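Nestari reports results from robot trials on taking apart used desktop computers

Gorotow – April

Nestari has published the results of a study on how a single robot arm can learn to take apart used desktop computers. The work was carried out at the company's Gorotow laboratory as part of the Jirnolura project.

The method, called Chambi, splits the job into short skills such as releasing a latch, gripping a part and lifting it clear. Each skill is trained from recorded demonstrations. A separate model chooses which skill comes next and can ask for an attempt to be repeated.

The researchers recorded 1,613 demonstrations on 35 computers. Nine further machines, of makes and layouts left out of the training, were kept back for testing. The arm was allowed two attempts at each step before an operator took over.

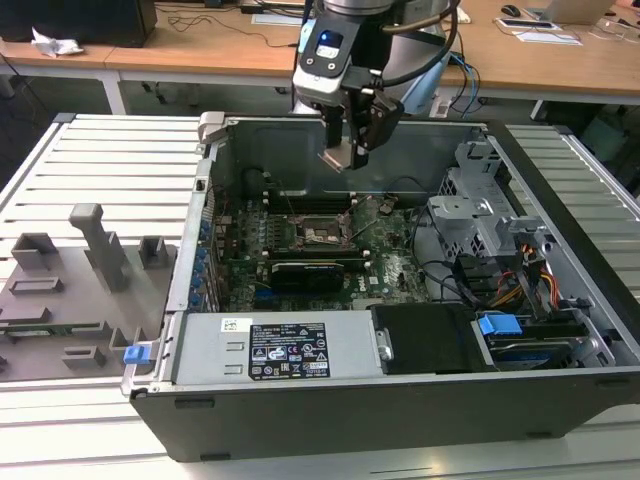 Cables remain the hardest part of the task. They bend in ways that are difficult to predict and can hide the part the arm is meant to reach. In a tower laid on its side, as with the Dell board here, black cables loop over part of the motherboard while red, yellow and orange ones run towards the drives. The gripper has to come down from above and work between them.

The next stage will add a second arm to hold cables aside. The report and the demonstration data are available from Nestari on request.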